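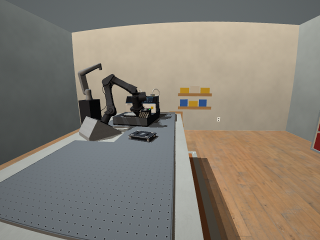
pedal_bin
Shop-floor chores first, since that's what I get paid to think about. We run a small electronics repair shop and I've been asked whether an arm could take over loading boards at the bench. The renders are from the simulation. Two arms at the far end, the dark one with its gripper straight down over the black tray, and one small board lying by itself on the perforated top. Pedard quoted us 3903 for the software side. Is this stuff ready or not?

gridsquare
Ready in the sim, sure. We tried the Tidel package in January. 257 runs in simulation looked great, then the real bench had a bent fixture and we spent a week on it.

oldsolder
Disagree. A week is nothing. How long does it take you to train a new hire?

gridsquare
Less than a week to put a board in a tray.
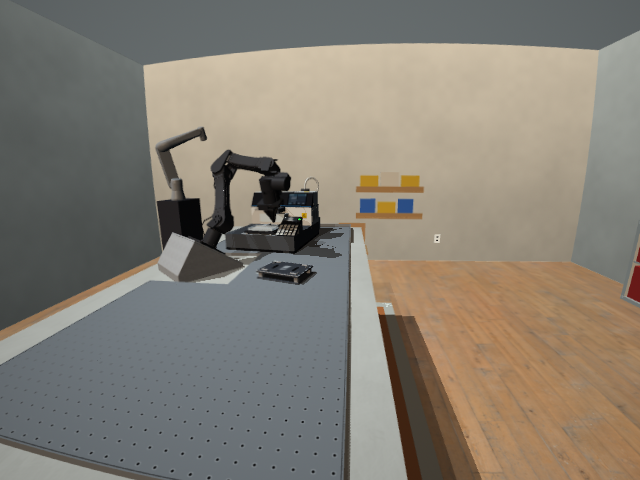

pedal_bin
My worry is reach and clutter. Our real bench has a lot more on it than this one. In the second render the black arm's narrow tip is down in front of the machine, and the low base there has a keypad on its right part. I don't want anything pointed coming down on keys. Has anybody set up keep-out zones in Sirach?

mopbucket
Yes, it's one menu. Draw a box over the keypad and leave some margin. Works fine.

oldsolder
Same here, but check them again whenever you move the fixture. Ours didn't follow.

mopbucket
I'd still take this over house chores. I paid 700 for a thing that was supposed to pick up socks and it mostly parks under the couch.

gridsquare
Socks are harder than boards. A board keeps its shape.

pedal_bin
OK. I'll ask Pedard for a trial on one bench before I sign anything.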